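Utensil holder

A utensil holder is an open container kept on a table or worktop to store chopsticks, spoons and other long-handled implements upright.
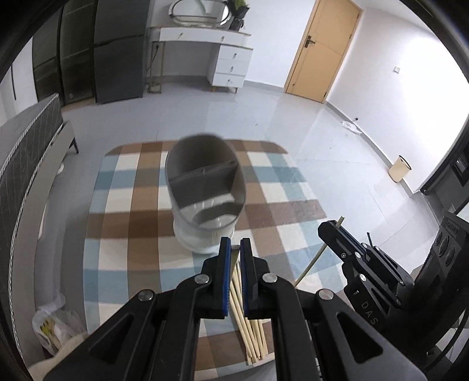 Form

Most holders are taller than they are wide, with a weighted or broad base to stop them tipping. The opening may be level or slanted. A slanted rim leaves the handles easier to reach from the low side – a common choice for holders meant for chopsticks. Many have an internal divider, which keeps chopsticks apart from spoons and prevents a small number of items from falling across the whole width.

Materials

Glazed ceramic, plastic, stainless steel, bamboo and wood are all used. Glazed and plastic types wipe clean easily. Some have drainage holes and a separate drip tray.

Use

Wooden chopsticks are normally dried before being put away, as water collecting at the bottom of a closed holder can cause mould. They may be stored with either end up, though many households keep the eating ends uppermost so that they stay clear of the base.

Related items

A cutlery tray stores utensils flat in a drawer. A chopstick rest supports one pair during a meal.

See also

Chopsticks
Cutlery
Dish drainer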